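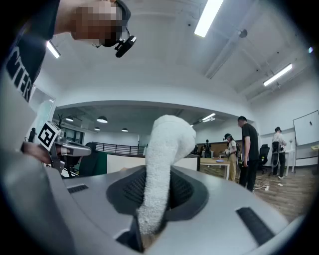 White looped-fabric item held at the gripper pad, demonstration floor.

Ticket 264
Subject: Intermittent loss of marker tracking on hand-held grippers during open day
Site: Durnora, mezzanine level
Reported by: Nosipho Xaba, Visitor Programs
Assigned to: Bretosis Field Support
Priority: 2
Status: Closed, with one item carried over

Summary of report
During the June open day, the pose display for the hand-held grippers froze several times while staff were showing cloth handling to visitors from Van Wijk. The gripper opening value continued to update. Position and orientation did not. Each freeze cleared without a restart, and no recording was lost. The reporter asked that the cause be found before the afternoon group arrived.

Log

10:40 — Ticket received by telephone. Reporter confirmed that Jurkum, the tracking software, had been updated the evening before. Support requested the session log and the calibration file.

10:55 — Session log received. Dropouts are grouped and do not follow a fixed interval. Battery and network readings are normal throughout. The update was reviewed and does not change the detection settings.

11:20 — Calibration file compared with the copy held by Bretosis. No difference found. Reporter was asked to run the static test with both grippers resting on the bench. The test passed on both devices.

11:45 — Support technician on site. Static test repeated and passed again. Fault could be reproduced only while an operator was handling cloth.

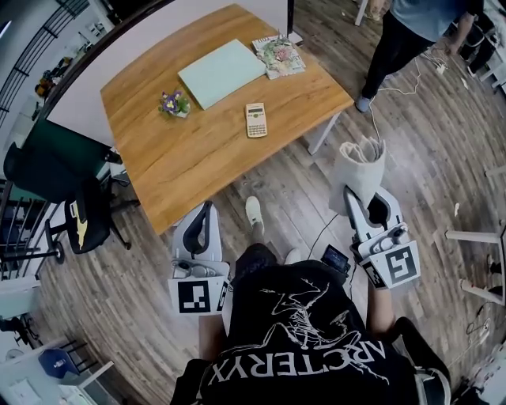 12:10 — Tracking in Jurkum depends on a clear view of at least one marker on each gripper. The software will hold the last known pose when that view is lost, and it gives no audible warning. The technician therefore reviewed how the cloth task was being performed. With a folded cloth gripped so that it stands up in a cone, as the gray one does in the right gripper, a turn of the wrist can bring fabric between the marker and the viewing camera. The technician repeated this movement with the same type of cloth, and the pose froze on each attempt.

12:30 — Workaround applied. Operators were asked to grip cloth closer to the corner and to keep the marker face turned toward the viewing camera when lifting. The hold time in Jurkum was reduced, and the on-screen warning was switched on.

14:15 — Afternoon demonstration observed by the technician. 2 short dropouts recorded, both reported correctly by the warning. Reporter accepted this level of performance for the remainder of the visit.

Cause
Temporary blocking of the marker by the material being handled. No hardware fault was found. The software update is not considered related.

Carried over
Reporter has requested an audible alert in addition to the on-screen warning. Request passed to the Jurkum product team — no release date has been given.

Ticket closed with the agreement of Nosipho Xaba.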